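Margarida Abreu
@mabreu_hw
3 June 2020

Budget thread for the second batch of hand-held grippers. Several people asked for the line items after the planning call, so they go here in the order they appear in the sheet. Cloth folding first. 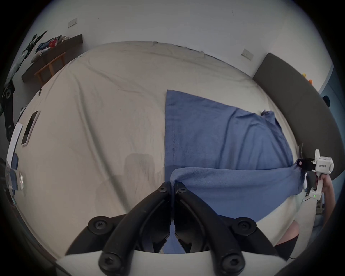
Towels are the cheapest task in the plan to stock and the most expensive to run. Material cost is close to nothing. Wear on fingers, clamps and fasteners is where the money goes, and none of it was in the first version of the sheet.

1/ Scope. The request is for 4 more hand-held units, bought as two pairs. Everything with a large piece of fabric needs a device at each end, so an odd unit sitting in a drawer is dead money. I will not sign off on odd quantities.

2/ Two quotes on the table. Multero sells a complete unit: housing, linkage, fingers, handle. Monell sells the linkage and fingers only and expects you to print the housing yourself. Monell looks cheaper until you price printer time.

3/ Unit price is the least useful number on either quote. What I want from a vendor is the price of one replacement finger, the lead time on it, and whether I can buy one without buying the kit. Multero answered all three in one email. Monell answered the first.

4/ Ceiling for hardware this half is 3,000 dollars. Sensors and mounts come out of a separate 2,000. Do not move money between the two lines without asking me. Finance treats them as different categories and it takes weeks to undo.

5/ Fasteners. Hex socket heads throughout, one driver size if the vendor will do it. Mixed sizes cost us more time last quarter than any electrical fault. Put it in the purchase order as a requirement. Last time it was in the notes field and the shipment came mixed anyway.

6/ Thread locker, spare bolts, spare fingers: 87 dollars per unit, all in. It is now its own row. It used to be under "misc" and got cut every time somebody needed to make the total look better.

7/ Fingers for cloth. Curved, compliant, dark. The curve lets you get under a hem on a bed or a table without digging into the sheet. Flat fingers are fine for boxes and useless for a towel corner. If you plan both kinds of work, budget two sets and the labor to swap them.

8/ Grip surface is still open. Cele has a textured pad that holds terry cloth well and leaves lint in the hinge. The smooth pad stays clean and slips on anything thin. I am pricing both and will order the textured one unless the trial on bedsheets says otherwise.

9/ Labels. Every unit gets a printed label on the body before it leaves receiving, and the same ID goes in the asset sheet. If the ID is missing from the sheet, the unit does not exist for warranty purposes. Ask me how I know.

10/ Status light. Pay for it. It's a small adder on the Multero quote and it gets cut by people who have never done a long session and found out afterward that one side was off.

11/ Location costs. Home sessions are cheaper per hour than the bench and slower to set up. Plan on a full setup block for each address, even if it's the same operator coming back. Rig, cables, surface, lighting check. The sheet had this at zero.

12/ Operator time is the biggest row by a wide margin. Hardware people tend to skip past it. Two-device tasks on soft goods tire the wrists, so I have capped session length and added breaks as paid time. That raised the total and I am leaving it raised.

13/ Consumables: towels, pillowcases, a fitted sheet or two. Buy several colors and weights. Solid colors first, patterns later. Wash them before use, new towels shed for the first few cycles and the fuzz ends up in the linkage.

14/ Grastamon offered a lease. Monthly fee, swap-out included, return in December. I ran it against purchase with our actual finger replacement rate and purchase wins if we keep the units past the end of the year. If the project is cut short, the lease wins. I have assumed it is not cut short.

15/ Things I took out: the carrying cases, the extended support plan, the branded calibration board. A printed board on flat stock does the same job for our tolerances.

16/ Things I put back in: a second charger per pair, and shipping both ways for repairs. The first sheet assumed repairs ship one way.

17/ Decision order, for those who asked. Fix the task list. Then the finger type. Then the spares row. Then compare quotes. The first round was done in reverse and we ended up with box fingers for a laundry schedule.

18/ Open items: Monell lead time, Cele pad trial, written confirmation from Multero on bolt size. Sheet locks when those three are closed.

Correction to 6/: the spares figure covers one year per unit. Sheet is updated.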